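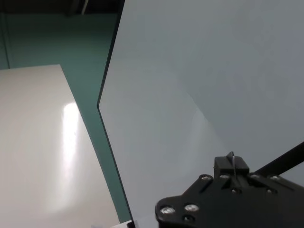 Home | News | Swaps | Past issues | Join

August
By Shona Lamont

Back room update, quick one before the printer deadline

OK so the room. Walls are finished as of this month. Teal green, two coats, and yes it is darker than the little card. Jean Mackay picked it out of 13 samples and says it will lighten up once the lamps are in. We'll see. I like it. Ívar wanted white again and has been told.

Tabletops next. The cream ones stay for now. They are shiny, they show every smear and they throw the light right back at you if you sit at the wrong end. Anyone who's tried to read a sewing pattern on one in the afternoon knows. Keyvan Kermani has offered to bring in a length of plain cotton we can cut into covers. Needs somebody with a decent machine to hem them. Not me, mine's at the repair shop again.

Cleaning them, please read this bit. Warm water, drop of dish soap, soft cloth, dry cloth after. NOT the green scrubby pads. NOT the spray under the sink, that one is for the oven and leaves a haze. If glue gets on the top let it dry and lift it with an old plastic card. Last spring someone went at it with a butter knife and there is still a mark.

Paint. There are 4 part-used cans left, lids on tight, bottom shelf of the hall closet. Two of the teal, one primer, one I can't identify. Please don't take the teal home, we'll need it for touch-ups when the chairs start bumping the walls, and they will. The primer can go to whoever asks first.

Money, since a few of you asked. Whole job came in at around 2,000 including the electrician, who we hadn't planned on. Sivaprasad Pai has the receipts in a folder and is happy to go through them with you, just not during the tea break. The raffle money from Candton covered the rest of the paint so thank you to evryone who bought tickets, and to the Candton crowd for putting up with us in their parking lot.

Still to do:
- shelf brackets, the long wall
- new bulbs (warm white please, no more of the blue ones)
- coat hooks, lower row for the kids
- door sticks, needs planing along the bottom
- somewhere for the folding chairs to live

Next working evening starts at 8, bring a screwdriver and something to kneel on. Old clothes. Jean is doing soup. Side door, the front one gets locked at seven now and the bell doesn't reach the back.

One more thing, the curtains. Old ones are bagged up by the stairs, they've been washed, nothing wrong with them apart from the color against that wall. Good for dust sheets or a dog bed. Take them by the end of the month or they go to the thrift store. Somebody's gray cardigan is in there as well, got mixed up in the wash, sorry, it may be a bit smaller then it was.

Lost key still lost. Check your pockets.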